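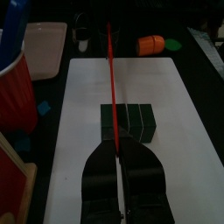 The green block on its white board, orange and pink things behind.

Clear the middle of the table first. That is my whole argument and you can stop reading if you're busy.

I've been cross about desks since the holidays. Everybody gets a new organizer in December, and by January 6, 2020 (today, yes, I'm writing this with cold coffee) the organizer is full and the desk is just as bad as it was. My sister-in-law bought the Vondel one. 3 tiers, little drawers. She now has a messy desk with a tower on it.

What she needed was a board. A plain pale board or a big sheet of paper, put down in the center, and one rule. Only the thing you're working on goes on it. Everything else lives off the edge. Cup off the edge. Tray off the edge. The box with whatever is in the box, off the edge, in a row at the back where you can reach it.

I got this from Mirjam Stöckli, who taught the evening model-making class I took at Prirkton for two winters. She'd walk past your place and if your pencil was on the board she would move it. No comment. Just moved it. Drove me nuts. By April I was doing it at home with the butter.

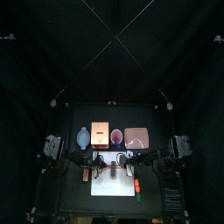
The row at the back matters more than people think. It should be one row. Not a pile, and not two rows, because the second row is where scissors go to die. Cups and trays and boxes next to each other, a bit of air between. You look up, you see it all, you look down again. If it doesn't fit in one row you own too much for that table, sorry.

Now the complaint I always get. "But I need my stuff near me." You do need it near you! Six inches past the edge is near. I keep my spare blocks right up against the board when I'm laying out a model, and they still count as off. Sometimes one creeps over the line. Fine. I'm not the police. Push it back when you notice.

Second complaint, it looks fussy. It looks like a shop window. I'd say the oposite. A shop window is arranged for somebody walking past, and a cleared board is arranged for the person sitting at it, who wants to see where a thing is and where its shadow falls and whether it's straight.

Color helps too. Dark table, pale board. I did it for a year on a beige table with a beige mat and it was useless, everything sort of swam. Then I painted the table black, one can of Prantl, an afternoon, bad fumes. Best thing I did in that room. 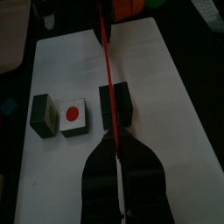 Three blocks across the board, a red dot on one.

And don't buy the mat. Please. Zesix wants 229 for a "focus surface" and it's a rectangle. I wrote to a hobby newsletter about it, 300 words, they cut it to a line. A sheet of paper does the same job. Wrinkles, specks, who cares. When it gets filthy you turn it over.
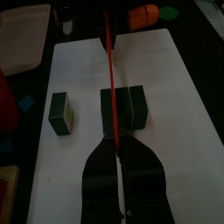 Paper also has the advantage that you can draw on it. Mark where a block goes, take the block away for lunch, put it back on the mark. Try that with a 229 mat. I still have sheets from the class with little squares all over them, and I can tell which model they were for, mostly.

I know it's a small thing to be loud about. There's a kitchen counter version and a workbench version and I have opinions on both of them, but I've got to go, the coffee is on the board.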